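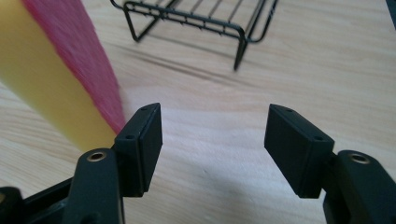 4.2 Where sponges go. Households in Rinwood held firm views on dish sponges and seldom acted on them. Of the seven kitchens we visited, three had a holder by the sink, and the sponge was usually elsewhere – on a sill, in a mug, under a colander. Tables were a popular refuge. In Figure 3 a yellow sponge with a pink scrubbing layer appears in front of the wooden tabletop, with a black wire rack farther back. We coded such cases as "resting," a generous term.

Figure 3. Sponge, wire rack and tabletop.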